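Print | E-mail this page

Seasonal Assembler, Foam Shape Boards - Warkar Play Materials, Irkgate site
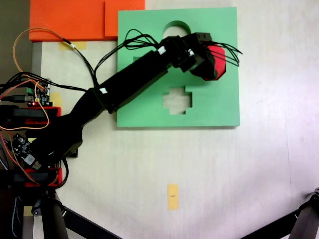
Warkar is hiring two seasonal assemblers for the foam board line at our Irkgate workshop. The boards are square play boards with shaped holes cut through them, and each hole has a foam block to fit. We sell them to preschools, clinics and toy libraries. The job runs from April until the end of summer, with a chance of staying on.

What you will do

Press the cut shapes out of each board and clear any scraps left in the corners. The cross shape takes the most care, as the short arms tear if you rush. Try every block in its hole. A block should go in with light pressure and come out without pulling at the edge. Sort blocks by shape and color, pack the finished sets, and label the cartons. A full shift is 86 sets once you are trained - we do not expect that in your first weeks.

You will also help with returns from the Bustard range. These are the older, thicker boards, and some come back with blocks missing.

What we are looking for

Steady hands and good color vision. You will be standing for most of the shift, with a break at 10 a.m. and another after lunch. You need to be able to lift a full carton to shelf height. Packing experience is useful but not required. Training is given on site.

Hours and pay

Monday to Friday, 7 a.m. to 3 p.m., with an occasional Saturday when a large order is going out. Saturdays are paid at time and a half. The hourly rate will be confirmed at interview.

How to apply

Send a resume or a short letter to Warkar Play Materials, Unit 104, Boateng Building, Irkgate. You can also drop it off at the front desk before 3 p.m. Please say when you could start and whether you can work Saturdays.

Print | E-mail to a friend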